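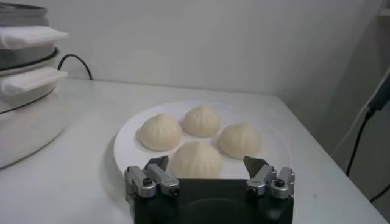
# Brinudlow Countertop Steam Cabinet

The Brinudlow Countertop Steam Cabinet is a closed steaming unit for small kitchens, school cafeterias, and staff dining rooms. It is supplied by Buzatu Catering Equipment from its warehouse in Plemanport and is suitable for buns, dumplings, rice parcels, vegetables, and portioned fish. The cabinet replaces the earlier Brinudlow open-top model, which is no longer sold. Spare parts for the earlier model remain available on request.

## General Description

The cabinet has a stainless steel body with a hinged glass door and a removable water tank at the rear. Steam is produced in a separate chamber below the cooking space and enters through a slotted panel in the back wall. Food does not come into contact with the boiling water, and the tank can be refilled during cooking without opening the door.

The roof of the cooking space is sloped. Condensation runs to the sides and into a drip channel, so that water does not fall on the food. This matters most for filled and pleated doughs, whose surface is easily marked by drops of water. Operators who previously lined their lids with cloth will find that this is no longer necessary.

Three perforated shelves are included. Each may be removed without tools, and the runners lift out for washing.

## Specifications

| Item | Detail |
|---|---|
| Power | 900 watts |
| Tank capacity | 6 liters |
| Shelf positions | 8 |
| Weight, empty | 13 kg |
| Body | Stainless steel |
| Door | Tempered glass, left or right hinge |
| Controls | Dial timer, power switch, low-water light |
| Drain | Front tap with screw cap |

The door hinge is fitted on the left unless the order states otherwise. Changing the hinge after delivery requires the conversion kit listed under Accessories.

## Placement

The cabinet must stand on a level surface that can bear its weight when the tank is full. Leave a clear space behind the unit for access to the tank, and do not place it beneath wall cabinets or shelving. Steam is released from the top vent whenever the unit is in operation.

The unit is not approved for outdoor use or for use in vehicles. Customers who intend to install it in a serving line should ask for the Flarkthorpe base, which holds the cabinet in place and raises the drain tap above the counter.

## Operation

1. Fill the tank with cold water to the upper line and return it to its seat.
2. Close the drain tap.
3. Turn on the power switch and allow the cabinet to heat with the door closed.
4. Place food on the shelves, leaving space between pieces for swelling.
5. Set the timer. A bell sounds at the end of the period, and heating stops.
6. Stand to one side when opening the door.

Yeasted doughs should be fully proofed before they are placed in the cabinet. For plain and filled buns, perforated paper is recommended on each shelf. After the bell, open the door slightly and let the steam escape before removing the shelves. A sudden change in temperature may cause the surface of the dough to wrinkle.

If the low-water light comes on, refill the tank. The heater switches off by itself when the chamber is dry and must be reset with the button under the front panel.

## Cleaning

Disconnect the unit and let it cool before cleaning. Wash the shelves, runners, and drip tray in warm water with mild detergent. Wipe the interior with a damp cloth. Abrasive pads and products containing chlorine will damage the steel and are not covered by the warranty.

In areas with hard water, the steam chamber should be descaled every month. Buzatu supplies a citric acid powder for this purpose. Run the cabinet once with clean water afterward and discard the contents of the tank.

## Accessories

- Flarkthorpe counter base
- Additional perforated shelf
- Solid shelf for rice and custards
- Door hinge conversion kit
- Perforated paper liners
- Descaling powder

## Ordering and Warranty

Orders are accepted from registered trade customers and from schools, care homes, and public kitchens. Private customers may order through an approved dealer. Goods are shipped from Plemanport, and collection in person may be arranged in advance.

The warranty covers defects in materials and workmanship. Door seals and liners are treated as consumable parts and are excluded. Please give the serial number, found on the plate beside the drain tap, in all correspondence with the service department.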